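Monthly Inspection Checklist, Two-Arm Sorting Cell (Celtow Cell 2)
Rurkirby site, ground floor
Month: March
Inspector: Natália Barreto
Second pair of eyes: Zdzisław Duda
Sign-off: Dulce Tovar

Results are P (pass), A (advisory, fix before next month), F (fail, cell stays off until fixed) or N/A. Comments are required for A and F. Comments on a P are optional, and I have been asked to write fewer of them. I'm considering it.

Hour counter at start of inspection: 2,371

SECTION 1: BEFORE YOU TOUCH ANYTHING

1.1 Both arms parked, motion disabled at the pendant
Result: P

1.2 Lockout applied, tag filled in with name and time
Result: P
Started 7:40 a.m. The tag left over from last month said "me." Please write a name. We are all me.

1.3 Emergency stop, operator side: press, confirm drop-out, reset
Result: P
Done before lockout, as the procedure says, and again at restart.

1.4 Emergency stop, far side: same test
Result: P
Stiffer than the operator side and has been for as long as I've had this clipboard. It drops out cleanly. Zdzisław thinks the collar is over-tightened. He may loosen it a hair at the next planned stop and not during a run, Zdzisław.

1.5 Stop cannot be cleared by reset alone (needs reset plus enable)
Result: P

1.6 Pendant enable switch: released, half press, full squeeze
Result: P
Dead, live, dead, as it should be. Left arm pendant has a new sticker on the back. It isn't covering the serial plate, so I have no opinion.

SECTION 2: BASES AND MOUNTING

2.1 Base bolts, left arm: witness marks lined up
Result: P

2.2 Base bolts, right arm: witness marks lined up
Result: A
One mark has worn off, so it lines up with whatever you like. Bolt checked with the torque wrench and it did not move. Cleaned and re-marked. Leaving this as an advisory until we see the new mark survive a month of wiping down.

2.3 Table does not shift when pushed by hand at each corner
Result: P

2.4 Table rim secure all the way along, nothing lifting
Result: P

2.5 Work surface clean and flat, no tears, no glue residue
Result: P
Somebody used solvent on a corner last fall and we replaced the whole surface. Damp cloth only. The damp cloth is on the hook marked DAMP CLOTH.

SECTION 3: ARMS AND JOINTS

3.1 Jog each joint through its range at low speed, listen
Result: P
Right arm joint four has a faint tick near the end of travel. Compared with the recording from last month and it's the same tick. Fotis Tzavaras has the recording on his machine if anyone wants to hear fourteen seconds of ticking.

3.2 No grease weeping at joint seals
Result: P

3.3 Brakes hold with drives off, arm extended
Result: P
No visible sag in either arm over the hold period.

3.4 Home position repeats to the pin
Result: A
Left arm goes in first time. Right arm went in on the second try. I ran it again and it went in. Logged here so that if it gets worse, we can all say it was written down.

3.5 Collision detection trips against foam block
Result: P
The foam block is getting a waist. New one requested from Tindall.

SECTION 4: GRIPPERS

4.1 Finger screws tight, both grippers
Result: P
Quarter-turn check with the short key. If you find yourself using the long key, stop and think about what you're doing to the thread.

4.2 Fingers open and close evenly, no side play
Result: P

4.3 Finger tips free of cracks and chips
Result: P
Inspected with the lamp, then a fingernail along each edge. Change fingers for anything that catches the nail. Marks that don't catch can stay.

4.4 Grip force at working setting
Result: P
Passed on both. The gauge is due back for calibration, and Aurora Paiva has the paperwork. I have seen the paperwork. It was under a mug.

4.5 Open and close cycle test, 300 cycles each side
Result: P
No missed closes. I read the whole Juvstead manual section on cable dressing during this one and can recommend it to anyone who finds the cycle test too exciting.

4.6 Wrist camera lens clean, mount screws tight
Result: P
Lens cloth, never a sleeve. One screw on the left mount took an eighth of a turn.

4.7 Wrist camera view: both fingers in view, work surface in view, focus acceptable
Result: P
Check this with the normal work items on the table, at the pose where the arm hovers over the bin. An adjusted mount usually shows up as one finger sitting much higher than the other. Save a still with the form.
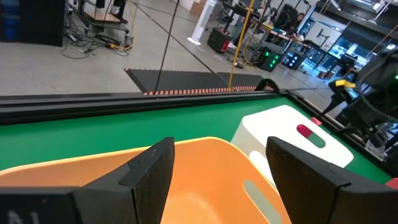
Item 4.7, wrist camera still: both fingers in view over the orange bin, step stool behind, second arm at right.

4.8 Finger surfaces, scuffing (from the still, then by eye)
Result: A
Left finger in the still has light scuffing and small pale specks near the tip. Nothing catches a nail, see 4.3. Look at the same spot next month and compare stills. If you wipe it down first, say so on the form, or we will all congratulate ourselves on a finger that heals.

SECTION 5: CABLES AND FLOOR

5.1 Arm cables not rubbing or pinched through full travel
Result: P
Watched both wrists at slow speed, then had Zdzisław watch them while I drove. We agreed, so it must be true.

5.2 Strain relief at each base connector
Result: P

5.3 Hanging cables clear of both arms at full reach
Result: P
Measure with the arms stretched out toward them. Measuring from park tells you only that parked arms are safe.

5.4 Floor mat flat, border visible, no curled corners
Result: P

5.5 Floor cables taped or routed away from where people walk
Result: F
Loose cable and coiled cords on the floor by the cart, with a power strip in among them. I tripped on it with the clipboard in my hand, which saved time on the form. Coil what's spare, get the strip up off the floor, and unplug anything that can't be traced to a machine. Zdzisław to do, me to recheck before the lockout comes off.
Recheck at 11:15 a.m.: strip is up, cords are coiled and hung. Changed to P. One yellow cable remains that goes to nothing either of us could find. It is labeled "?" and lives in the drawer.

5.6 Clear path to both emergency stops
Result: P

SECTION 6: CONTROLLER AND SOFTWARE

6.1 Controller fan filters clean
Result: A
Vacuumed. The left one is gray in a way that vacuuming doesn't reach. Order replacements, part list line 129.

6.2 Backup of both arm programs taken and opened
Result: P
"Opened" means opened. A backup file that won't load is a souvenir.

6.3 Speed limits match the posted sheet
Result: P

6.4 Error log reviewed since last inspection
Result: P
There were 13 entries, all of them grip timeouts on the right arm and most from the same afternoon. Fotis was trying a new closing speed. He has gone back to the old one, and the entries stop there.

6.5 Clock on controller correct
Result: A
Slow again. Set by hand. If it drifts by next month, change the battery and stop setting it by hand, a sentence I also wrote last month.

SECTION 7: RESTART

7.1 All tools counted back into the tray
Result: P
Short key was in my pocket. It's in the tray now.

7.2 Guards and mat back in place, people clear, call made out loud
Result: P
Out loud means the far tables can hear you – headphones are popular back there, so wait for a hand up or a nod.

7.3 First cycle at reduced speed, no contact with table rim
Result: P

7.4 Ten cycles at working speed, bin task
Result: P
Ran clean.

7.5 Lockout removed by the person who applied it
Result: P
Off at 11:50 a.m.

OPEN ITEMS

2.2 Right base bolt mark. Look again next month. Barreto.
3.4 Right arm homing. Repeat the pin test mid-month, five tries, write down all five. Duda.
3.5 Foam block. Waiting on Tindall.
4.4 Force gauge calibration. Paiva.
4.8 Left finger scuffing. Compare stills. Barreto.
6.1 Filters. Order placed, no delivery date.
6.5 Clock battery. Whoever reads this first.

Reviewer's note (Tovar): Accepted. 5.5 should stay on record as F with the recheck beside it, please don't change the letter. Also, the comments on passes are still longer than the comments on the advisories.

Inspector's reply: 5.5 put back to F, recheck noted. Second point received.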